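Home Notebook Cell 2 Parts Log in

05/07/2024 – Pranby bench, ball pick, finger stall

Second day on the stall. Gripper opens fine from the pendant. When called from the pick routine, the close command times out and the arm stops with a grip fault. Green ball on the pale surface, same as yesterday, nothing else changed in the program.
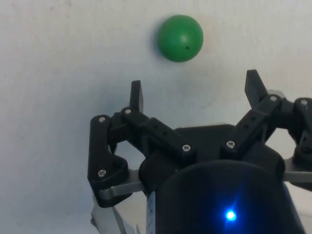
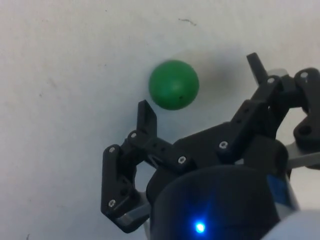

Photos: wrist camera, Pranby bench / K. Farina

Fingers open and clear of the ball in both. Blue LED is lit, so I stopped chasing the supply and went to the log.

Fault is 165, position not reached. The Zuter driver waits 2 seconds for the close and then gives up. Illia had set the closing speed down to 90 in the shared config after he caught a knuckle last week, and the wait was never changed to match. At that speed the fingers are still moving when the timer runs out.

What bothers me more is the recovery. After 165 the routine retries by itself once the fault is cleared, with no prompt. Dewanti cleared it from the desk while I was reaching in for the ball. No contact, but the fingers moved. Wrote it up as a near miss and sent it to Ottavio.

Changes made:
– timeout raised, old value left in a comment
– auto retry off, start button needed after any fault
– speed left where Illia put it

Until Ottavio signs off: whoever has hands in the cell holds the pendant, and faults get cleared from there only.

Still open: the screws on the finger links want a check with the hex key, I did not get to them. Adelmo has the spare link set in the Kuusisto drawer. Also need to ask whether the other bench runs the same config file.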